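Conneely Manuscript Desk 106
Submission tracking and manuscript preparation for short fiction writers

Home / Writers' Tools / Desktop Software / Manuscript Desk

Overview

Manuscript Desk 106 is a desktop program for writers who send short fiction and poetry to magazines, anthologies and themed calls. It stores each story once, keeps a record of every market it has been sent to, and produces a correctly formatted manuscript for each submission from the same source text. Version 106 replaces the earlier Flemov import module and adds reprint rights tracking.

The program does not write, correct or grade fiction. It handles the clerical side: word counts, cover letters, response dates, contract terms and exclusivity periods.

Manuscript formatting

Source text can be typed directly or imported from RTF, DOCX, ODT or plain text. Output follows a format profile. Ten profiles are supplied, including standard monospaced, modern serif, anonymous (byline and contact block removed, header replaced with title only) and poetry with stanza breaks preserved. Profiles can be copied and edited. Margins, line spacing, scene break symbol, italic or underline handling, and the closing marker are set separately in each.

Word counts are shown both as exact and as rounded to the nearest hundred. The rounded count is the one placed on the title page unless the profile says otherwise.

Anonymous output also strips author metadata from the exported file. Tracked changes and comments left in an imported document are flagged before export and must be accepted or discarded.

Paper records

Contracts and acceptance letters that arrive by post can be given a shelf reference of up to 10 characters. The reference prints on a label sheet and appears beside the story in the rights view. Scans may be attached, but the program does not require them.

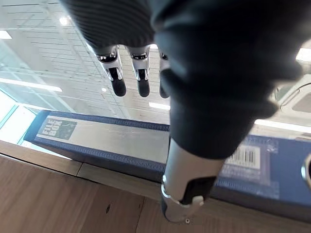 One horror writer using the previous version reported that the shelf reference was the only field she filled in without fail, and asked that it be searchable from the main window. In 106 it is. She also asked for separate references for the contract and the contributor's copy, a change planned for a later release.

Submission log

Each submission entry holds the market, date sent, method, response date, outcome and payment. Outcomes are chosen from a fixed list: pending, held, form decline, personal decline, rewrite request, accepted, withdrawn, no response. The list cannot be extended, but a free text note of any length may be added to each entry.

A reminder can be set per market or per entry. The default query reminder is 90 days. Markets that publish a shorter response time should be edited individually – the program will not read guidelines from a website.

Simultaneous submissions are off by default. When a story is already pending at one market, a second entry for it produces a warning. If both markets accept simultaneous submissions, tick the box in each market record and the warning no longer appears. On acceptance, a withdrawal notice is drafted for every other pending entry. Drafts are held for review and are never sent automatically.

Themed calls and anthologies

A call record stores the theme, opening and closing dates, length limits, pay rate and whether reprints are considered. Stories may be tagged freely (ghost, seasonal, flash, second person) and matched against open calls. Matching works on tags, length and rights status only.

Seasonal work can be given a wake month. A winter story with a wake month of March, for example, stays out of the available list until then.

Rights and reprints

Enter the exclusivity period from the contract and the program calculates the date on which the story becomes available again. Print, electronic, audio and translation rights are tracked separately. Where exclusivity runs from publication instead of signing, the period stays open until a publication date is entered.
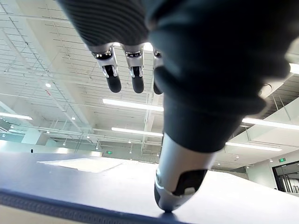

System requirements

Windows or macOS, 64-bit
4 GB memory
60 MB disk space, plus room for attachments
Internet connection for activation only

Data is kept in a single file on the user's own computer. It can be placed in a synchronized folder, but should be open on only one machine at a time.

Importing from other programs

Nuvosero and Zindness log files are read directly. Other records can be brought in as CSV with a header row. Dates must be in year-month-day order. Rows with an unrecognized outcome are imported as pending and listed in a report – check these before setting reminders.

Licence

One licence covers one author on two computers. Pen names are unlimited, and each may carry its own contact block and cover letter. The trial runs for 60 days with all functions enabled except label printing. Records made during the trial are kept when a licence key is entered.

Support

Support is by email in English. Messages received after noon on Wednesday are answered the following week. Include the version number and the profile name with any formatting question.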